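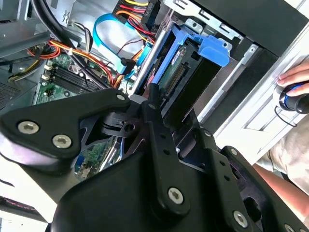 Open Day at the Dristia Workshop: Frequently Asked Questions

The November open day shows a robot arm and a person working together on desktop computers. These are the questions visitors send us most often.

What will I see?
Computer disassembly. The station has a desktop tower with the side panel off, and the talk centers on the parts inside: drives, memory slots, cables and the power supply. The arm works at the drive area with a two-finger gripper, and an operator stays close by the whole time.

Where do I go?
Rooms 418 and 419 at the Katavo building. Check in at 418. The demonstration is in 419, and the door between the two stays open. There is an elevator next to the main entrance.

How long is a visit?
Each session lasts 10 minutes, plus time for questions. You can stay for a second session if there is space.

Do I need to book?
No. Groups from schools should write to us first so that we can set a start time. 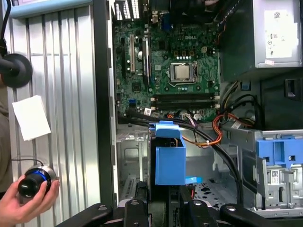 Answers by Nipon Chareonsuk, Open Day Desk

Why old desktop computers?
They come apart in a sensible order and most of the parts can be reached by hand. In many towers the hard drive sits in a plastic caddy, and the blue caddy you will see at our station is a good example of a part a gripper can get hold of. Cables are harder. They bend, they lie across other parts, and they are seldom in the same place in two machines.

Does the arm work by itself?
It depends on the session. In the morning the operator guides it. In the afternoon we run the Mikura program, which plans short moves on its own and stops when it needs help. The schedule on the door of 418 says which one is next.

Can I touch anything?
Not at the robot station. There is a table in 418 with spare drives and memory modules that you can pick up and look at.

Is it safe for children?
Yes, if they stay behind the line on the floor. Children under 10 need an adult with them.

Can I take photos?
Yes, without flash. Please ask before taking pictures of other visitors.

What happens when the arm drops a part?
The operator stops it, puts the part back or sets it aside, and starts the step again. We do not edit these moments out of the day. If a session runs long because of one, the next session starts late.
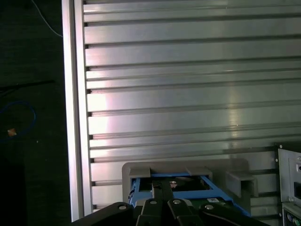
Thanakorn Wongsuwan wrote to us after the last open day: I would have liked more time on the drives. The talk covered the motherboard well, but I came to learn how a gripper holds a caddy without bending it, and the session ended before we got there.

Will there be more about drives this time?
Yes. Jintana Boonchu is giving a separate talk on drive removal at 2 p.m. in 418. It covers grip force, finger shape and how to choose where to hold a part.

Is there parking?
There is a small lot behind the building. Enter from the side street.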